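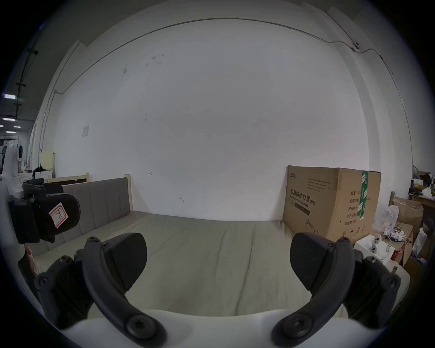
1. Background

The Birkdale share house is a two-storey rental used by students on placement in Levcombe. When a tenant moves out, the front bedroom becomes a holding space for whatever was stored in it, and the next person often has to clear it before they can sleep there. Our project looked at how the bedroom could be sorted and packed in a single afternoon, and whether a simple labelling system would help the next household find things.

The work was done on a Thursday in November by Evdokia Lazaridis and Travis Tsakiris.

2. The room

The bed was the main working surface. It has a large mattress with a smooth greyish-beige cover and a grey upholstered headboard with vertical padded panels. We stripped the bed first so that boxes could go straight onto the mattress and no linen would get dirty. The wall is plain white.

The largest item on the bed was a brown cardboard box, kept against the wall. It is printed in Chinese and English as a box for N95 medical protective masks. It is a good size for household goods, but the printing caused trouble later (see section 4).

3. Method

We sorted everything into 5 groups: bedding, clothes, papers, kitchen overflow and things to give away. Each group had its own place on the bed or the floor. A box could be closed only when both of us agreed on its contents. The number of the box and its group were then written on the top and on one side in marker.

We had a budget for up to 2 hours of packing, with a short break at 3 p.m. 

4. Results

The packing list came to 786 items, counting each book, garment and utensil separately. Before starting we had guessed 1,000. Papers took the longest. Bedding was quick but used the most space.

Reused boxes were the main source of mistakes. Travis twice went looking for masks in a box marked for bedding — the old printing is much bolder than our marker. Plain paper taped over the front panel would fix this.

5. Changes for next time

Cover old printing before packing starts. Sort papers at a desk. Leave one side of the bed clear for folding. The blank packing list is in the appendix and can be copied by the next tenants.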